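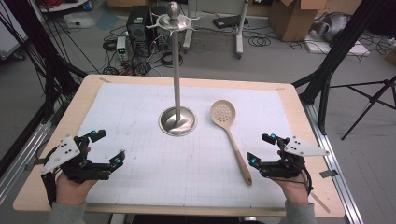

Figure 1. Utensil stand and beige slotted spoon on the gridded sheet.

Category: Household Objects / Working Papers
Last updated May 3, 2024

3. Storage at the hook: the countertop utensil stand

3.1 Why the stand

Drawers were covered in section 2. Crocks too, briefly. The stand is the third common way of keeping cooking tools within reach and the least written about. Single pole, weighted or wide base, ring of hooks at the top. Sold under dozens of names, most of them interchangeable. In our household survey (2169 returns, April) the stand came up mostly in the free comments, and the comments were split. People either hang everything on it or they've given up and moved the lot back to a drawer.

Complaints, in order of how often they turned up: it tips; the tools knock together; the hole in the handle is too small for the hook; the ladle is always on the wrong side. The tipping complaint came almost entirely from kitchens with a single heavy tool on the ring. Worth keeping in mind for 3.3.

3.2 Items and layout

The stand used here is stainless steel, brushed, with a shallow round base, a slender vertical pole and a hook ring of curved prongs under a spherical knob (Figure 1). The finish matters more than we expected. Polished parts throw the room back at you, and one respondent described hers as "always looking greasy even when I've just done it." We didn't score cleaning in this round.

Tools were chosen to be ordinary. Light colours, long handles, nothing with a folding or locking part. Slotted spoon, turner and so on. Most people in the survey own something close to each. We left out whisks. They tangle, and a tangle is a seperate problem.

Gridded surface under everything. The grid gives a quick reading of where the base sits and which way a handle is lying before it is picked up, so a layout can be put back the same way later on. Kitchen counters don't come with squares on them, obviously, but a plain counter left us arguing over whether a spoon was "beside" or "in front of" the stand. Vachon's rule, used from then on: beside means the handle lies within reach without leaning, in front means it blocks the base. Crude. It worked well enough for coding.

Start positions were of 2 kinds. Flat, with the tool lying on the surface and clear of the base. Hung, with the tool already on the ring, to be taken down. The two are not mirror images of each other. Taking down needs a lift first, a small one, and people who forget the lift drag the whole stand sideways. Putting up needs the hole found, and the hole is nearly always smaller than it ought to be.
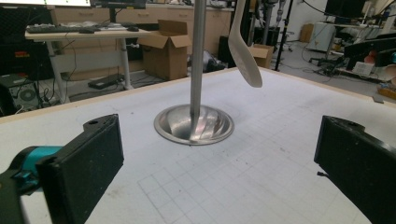 Figure 2. Foot of the stand, with a white spatula-like utensil off the surface to the right of the pole.

3.3 The base

Passtead and Vinico (the two shop ranges we compared on paper) differ mainly at the foot. Passtead uses a thick disc. Vinico goes wider and thinner. The stand in Figure 2 has the inverted-dish form with a wide flat rim, closer in outline to the Vinico idea. A rim like that spreads the footprint without adding much bulk, good for narrow counters. Bad for crumbs. Several respondents mentioned rice.

On tipping, the advice in household guides is to hang the heaviest tool first. We don't agree. Heaviest first means the stand has nothing across from it at the worst moment. Better to start with a light one, put the heavy one opposite, then fill in. Isabelle Vachon's note from the pilot says the same thing in fewer words: "light, heavy across, then whatever." We adopted the order for all hanging sequences and kept the note.

Clearance is the other thing. A flat paddle hangs close to the pole and swings. A deep bowl sits out from it and doesn't swing as much but takes up the space of its neighbour. Dwivedi's kitchen storage typology treats all hanging tools as one class, "suspended", and we think this needs splitting into flat-hung and deep-hung. More in section 5.

3.4 Handles
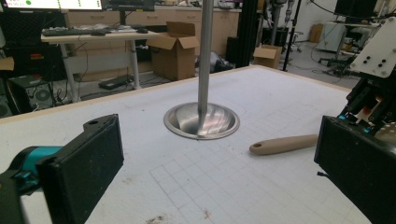
Handle shape decides more than head shape does. Heads get all the attention in the catalogues, but it's the other end that has to meet the hook. Three features came up again and again in the comments: the size of the hole, how far it sits from the tip, and whether the handle is round or flat in section. A round handle can roll on a counter and end up with its hole facing anywhere. A flat one stays put, mostly, and presents the hole the same way each time.

The Irkix scale (adapted, see appendix) asks for ease of hanging from 1 to 10. We took 7 as the cut-off for "would use daily." Respondents who scored under that were asked what they'd change, and the common answer was a loop. Leather, string, a bent wire, anything. Some had already tied one on. A loop turns a fiddly hole into an easy target but adds length, and length brings the head down nearer the base.

Orientation is less settled. Handle pointing toward the stand or away from it? Toward puts the hole near where it has to go but the hand has to come round from the head end, awkward over a crowded counter. Away is the more natural reach for most people, then a turn of the wrist. Comments favoured away. Left-handed respondents less so, and there we have too few to say much. It is a gap and should of been planned for at the survey stage.

3.5 Limits

One stand only. One gridded surface style, plain tools, no wet hands, no steam, no one else in the kitchen reaching past. Real counters have a kettle and a bread board and a pile of mail on them. Section 4 takes up the shared counter and what happens to the stand when it gets pushed to the back.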